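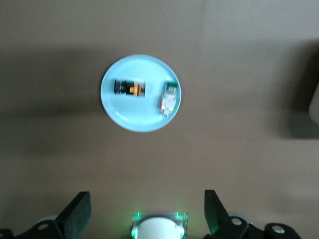

Runda Tableware Collection
Institutional Plates, Bowls and Trays

Manufactured by Jinda
Distributed in North America by Condik

Overview

The Runda Tableware Collection is a line of reusable dinnerware designed for schools, residential care facilities, hospitals, camps and staff dining rooms. The collection has been in continuous production for more than a decade and is supplied to dining operations that serve several meals a day from a single inventory. Each piece is molded from solid-color melamine, so that the color runs through the full thickness of the material and does not depend on a surface coating.

Runda pieces are intended for daily use in commercial kitchens. They are lighter than ceramic dinnerware of the same size, stack securely on standard carts, and may be washed in commercial dishwashers operated within the temperature limits given below.

The Collection

Dinner plate, round. The dinner plate has a low raised rim and a flat well. It is the most frequently ordered item in the collection and is suitable for main courses, sandwiches and buffet service.

Side plate, round. The side plate matches the profile of the dinner plate and nests inside it for storage. It is commonly used for bread, fruit and desserts.

Soup bowl. The soup bowl has a wide foot for stability on trays. A deeper version is available for cereal and stews.

Compartment plate. The compartment plate is divided into three sections and is offered for early childhood programs and for residents who prefer that foods be kept apart.

High-rim plate. The high-rim plate has a steeper inner wall on one side, against which food may be gathered with a spoon or fork. It is recommended for dining rooms serving older adults and for persons with limited use of one hand.

Serving tray. The serving tray holds one dinner plate, one bowl, one side plate and a cup. The corners are vented to shorten drying time after washing.

Colors

The collection is offered in sky blue, white, pale yellow, sage and brick red. All items are stocked in sky blue and white. The remaining colors are stocked in dinner plates, side plates and soup bowls, and are made to order in the other shapes.

Facilities that assign colors by dining room, grade level or dietary need may place mixed-color orders at no additional charge, provided that each color is ordered in full cartons. Small differences in shade may occur between production runs. Customers who require a close match with an existing inventory should include the lot code from the underside of a current piece when requesting a quotation.

Choosing a Color for Dining Rooms

Many care facilities select solid colors for residents with reduced vision. Pale foods such as rice, mashed potatoes, fish and cauliflower can be difficult to distinguish on a white plate, and a plate in a contrasting color may make the meal easier to see. The color of the table surface should also be considered. A plate that differs clearly from the table is easier to locate and less likely to be pushed aside by accident.

Condik recommends that facilities request samples and view them under the lighting used at mealtimes before placing a first order. Samples of the dinner plate are available in all colors.

Packaging and Order Quantities

Dinner plates, side plates and soup bowls are packed 50 to a carton. Compartment plates, high-rim plates and serving trays are packed in smaller cartons, as noted on the price list. Cartons are not divided. The minimum first order is 4 cartons in any combination of shapes and colors. There is no minimum for repeat orders.

Stocked items ship within 7 business days of receipt of a purchase order. Made-to-order items are scheduled with the next production run in the requested color, and a shipping date is provided with the order confirmation. Schools that wish to receive goods before the start of the fall term are advised to submit their orders by July.

The current price list contains 221 item numbers, including lids, cups and storage carts. The complete list is sent with every quotation.

Care and Washing

Scrape and rinse pieces promptly after use. Food that has dried on the surface should be soaked in warm water and a mild detergent before washing.

Wash in a commercial dishwasher with a detergent approved for melamine. Wash water should not exceed 160 degrees Fahrenheit. The final rinse should not exceed 180 degrees Fahrenheit.

Do not use steel wool, scouring powder or abrasive pads. These dull the surface and shorten the service life of the piece.

Coffee, tea and tomato stains may be removed by soaking in a stain remover made for melamine dinnerware. Chlorine bleach should not be used.

Allow pieces to air dry completely before stacking. Plates stacked while damp may retain odors.

Do not place any item in a microwave oven, a conventional oven or under a broiler. Do not use pieces on heated holding surfaces. Foods may be served hot, but should be heated in other containers.

Inspection and Replacement

Dining services staff should inspect dinnerware at regular intervals and remove from service any piece that is cracked, chipped or deeply scratched. A light pattern of knife marks is normal with daily use and does not in itself require replacement. Pieces that have lost their gloss over the entire well should be replaced at the next order.

Facilities are encouraged to keep a reserve of unopened cartons. For a dining room with a single seating, a reserve equal to one quarter of the daily requirement is usually sufficient. Operations with overlapping seatings, or with a long distance between the dining room and the dish room, may require more.

Limited Warranty

Jinda warrants that Runda dinnerware will be free from defects in material and workmanship for one year from the date of delivery. During this period, any piece that cracks or chips in normal food service use will be replaced without charge. The warranty does not cover staining, knife marks, damage from microwave or oven use, or damage caused by washing outside the stated temperature limits.

Claims are submitted to Condik on the warranty form included with each shipment. The form asks for the purchase order number, the lot code and the number of pieces affected. Pieces should be kept until the claim has been closed.

Related Products

The Oh Cup Series, also manufactured by Jinda, is designed to match the Runda colors and includes a stacking tumbler, a handled mug and a two-handled cup with a fitted lid. Oh cups fit the recess in the Runda serving tray. They are sold separately and may be combined with Runda items to meet the minimum first order.

Storage carts for plates and bowls are available in open and enclosed models. Both models accept all round plates in the collection without adjustment.

Requesting a Quotation

Quotations are prepared by the Condik food service department. Requests should state the name and type of facility, the number of persons served at the largest meal, the shapes and colors required, and the delivery address. Facilities with a loading dock should say so, as deliveries to other entrances may carry an additional charge.

Public school districts and other tax-exempt purchasers should attach a copy of their exemption certificate to the first request. Quotations remain valid until the next price list is issued.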